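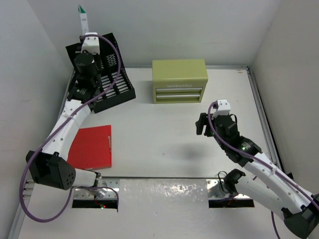
Fig. 1. Wire basket, folder and toolbox on a white tabletop.

Week 4: Sorting your papers before you write

Welcome back, everyone, and thank you for the lovely pile of family stories that came in after our last meeting. I read them all on the train and very nearly missed my stop over Vasanthi Sastry's piece on her grandmother's sewing lessons. Do ask her to read it out if you get the chance.

This week we leave the writing alone for a little while and turn to the papers themselves - the letters, receipts, school reports and odd scraps that most of us have been carrying from house to house for years. A family history grows out of these, and it is so much easier to write when you can lay your hands on the right letter without emptying a cupboard.

Containers first. Use what you already have at home. A basket is fine for things you haven't read yet, a folder is good for the handful of papers you are working from this week, and a box with a lid will do for anything you have finished with. Please don't go out and buy a matching set on my account! I did that once, and spent a whole weekend choosing labels.

Now, the first sort. Go through the unread papers quickly and write two things in pencil on a slip for each one: who it came from, and your best guess at the year. If you can't guess, put a question mark and move on. You will be tempted to sit and read (I always am), but try to save that for the second sort, when you will enjoy it more and have a cup of tea beside you.

Keep things in the order you found them until the slips are done. Ruth Pacheco had a bundle of over 200 letters from her uncle, who worked for years at the Drullen mill, and they were tied up in the order he had posted them. Hardly any were dated. It was only by keeping the bundle together that she could work out he had moved to Forner before he married, when the family had always told it the other way round.

A word about old paper. Take out rusty pins and paper clips gently, and leave anything that is stuck together for now. No sticky tape, please, however bad the tear. A plain sheet of paper folded round it will hold the pieces together nicely.

For Tuesday, please bring two papers from your first sort, one you understand and one that puzzles you, with their slips. We will swap the puzzling ones in pairs - a fresh pair of eyes is often all it takes to read a difficult hand.

Related handouts
Week 2: Talking to older relatives
Week 3: Writing one small memory
Week 5: Reading old handwriting
Guest notes: Lụa Đoàn on letters in two languages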